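Workshop tips: comparing grippers on a two-arm bench

Posted Dec 30, 2023
By the Brarkholm Workshop desk

We use cookies to remember your settings and to count visits. By staying on this page you agree to this. Manage preferences.

A few readers have asked how to choose between grippers without buying a drawer full of them. These tips come from setting up arms on a home or small shop bench, and most of them apply whether you are working on the real thing or in a simulator first.

Pick one dull object and stick with it

Plastic cups are good for this. They are cheap, they taper, they roll when they land on their side, and they show up a weak grip quickly. Use the same cups for every gripper. If you change the object and the gripper on the same day, you won't know which one made the difference.

Use two colours that are easy to tell apart in your notes. Write the colour down at the start of each run, along with which arm is meant to pick it up.

Set the finger opening before anything else

Measure the widest part of the cup and set the fingers to open a little past it. Wide-open fingers take longer to close and tend to push the cup before they hold it. The Tarnelov parallel fingers we tried needed resetting each time the controller was switched off. The Fuchs pair kept its setting but was slower to close.

Start with low force. Thin cups will dent before they slip, and a dented cup is no use for the next run. Raise the force one step at a time and stop at the first setting that holds for a full lift.

Try the pick from the side

A cup standing upright is the easy case. Lay it down and grip it by the base, with the wrist low and close to the table. Short fingers do badly here, as the body of the gripper gets to the table before the fingertips reach the cup. If you only have time for one test, make it this one.

Put the same effort into the release. Rubber pads grip well and then hang on a moment too long, which can tip a cup over as the fingers open. A strip of smooth tape along the lower edge of each pad helps.

Rehearse in simulation, but check the friction

We ran 600 picks in the simulator over a weekend before touching a real arm. It is worth doing for reach and for working out where the two arms get in each other's way. Set the table and wall to plain colours so the cups stand out, and keep the shadows on – a camera that copes without shadows may not cope with them.

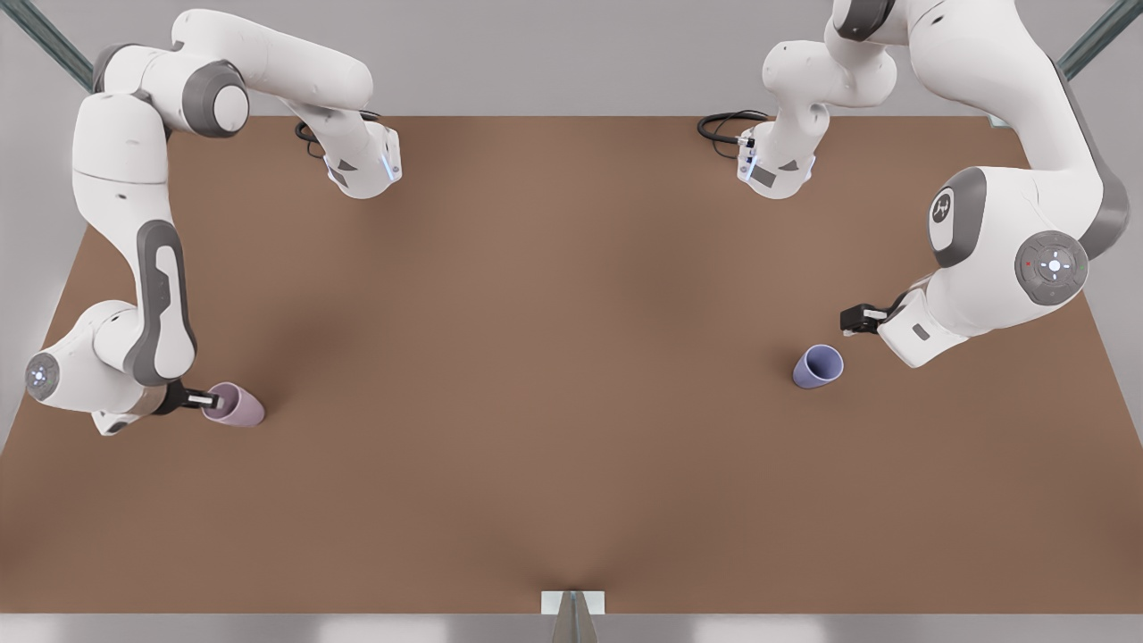
Keep the start positions well apart for the first round. Give each arm its own half of the table and only bring in a shared middle area once both sides are working. Handing a cup from one arm to the other can wait until then.

Don't trust the default friction value. Ours was too generous, and one gripper that did well on screen dropped cups on the bench all through February. Lower the value until the simulated arm fails about as often as your real one.

Run enough tries to mean something

Ten tries will tell you if something is badly wrong and not much else. We do up to 97 for each gripper, split over two sittings so that a warm motor doesn't favour the last one tested. Mark each try as held, slipped or missed. Leave out "nearly" – it makes the totals hard to read later.

Keep the log on paper or in a plain spreadsheet. The Funness controller saves its own file, but it overwrites the old one if you forget to rename it.

Check the cables last

Turn each wrist through its full range by hand, with the power off, and watch for cables pulling tight. Do this again after every gripper change. A connector that is fine with one gripper may sit at a different angle on the next.

Recent tips
Cleaning rubber finger pads without drying them out
Where to mount a bench camera
18 uses for offcuts of aluminium channel
Labelling power supplies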